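Capítulo 8
Repartir escaños: del voto a la asamblea

Cuando uno sale del colegio electoral con la sensación del deber cumplido, suele pensar que lo difícil ya ha pasado. Se ha votado, se contarán las papeletas y mañana sabremos quién gobierna. Pero entre la papeleta y el escaño hay un trecho, y en ese trecho viven las fórmulas de reparto, a las que dedicaremos este capítulo con toda la calma que merecen (y merecen bastante, créame el lector).

Empecemos por un lugar pequeño, que siempre ayuda. El municipio de Clollell elige un concejo de 8 miembros y en la votación de agosto se emitieron 700 votos válidos. Concurrían tres listas: Privorora obtuvo 340, Trummer 220 y Praneck 140. Si dividimos los votos entre los puestos, cada concejal «cuesta» 87,5 votos. A esa cantidad la llamamos cociente simple o cuota Hare, y volveremos a ella tantas veces que acabará pareciéndonos de la familia.

Hagamos la división. A Privorora le corresponden 3,89 puestos; a Trummer, 2,51; a Praneck, 1,60. Claro está que no podemos sentar en el concejo a seis décimas de persona, de modo que asignamos primero los enteros, que son seis, y nos quedan dos puestos por colocar. El método de los restos mayores los entrega a quienes tienen la fracción más alta: uno a Privorora, otro a Praneck. El resultado es 4, 2 y 2.

Probemos ahora con la fórmula D'Hondt, que divide los votos de cada lista entre uno, dos, tres y así sucesivamente, y concede los puestos a los cocientes más altos. Con los mismos votos, el concejo queda en 4, 3 y 1. Praneck ha perdido un asiento sin perder un solo votante -- y Trummer lo ha ganado sin convencer a ninguno más. Conviene detenerse aquí un momento, repasar las cuentas con lápiz y papel y dejar que la idea se asiente.
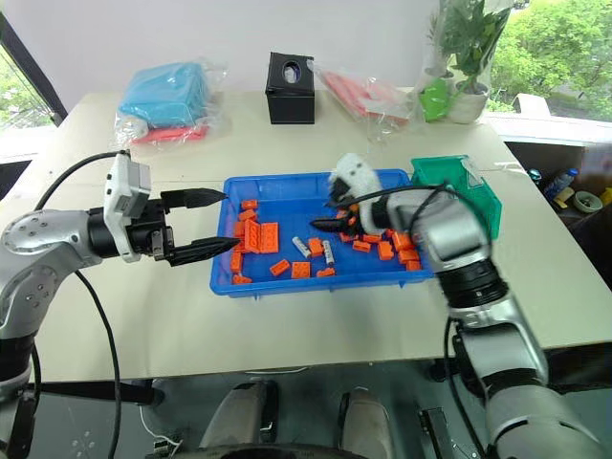

Figura 8.1. Bandeja azul con ladrillos de juguete naranjas y dos pilas.

La politóloga Mererid Maddocks, en cuyas clases aprendí buena parte de lo que sigue, pedía a sus alumnos que defendieran primero la fórmula que menos les gustaba. Es un ejercicio incómodo y muy recomendable. Quien prefiere los restos mayores tendrá que hablar de gobiernos estables; quien prefiere D'Hondt, de las listas pequeñas y de sus votantes, que también madrugan.

En el apartado 8.1 estudiaremos las cuotas; en el 8.2, los divisores, con la variante de Sainte-Laguë; y en el 8.3, el efecto de las barreras electorales y del tamaño de la circunscripción.

Términos clave: cociente, resto, divisor, barrera electoral, circunscripción.

8.1 Los métodos de cuota

Una cuota es, dicho llanamente, el precio en votos de un escaño.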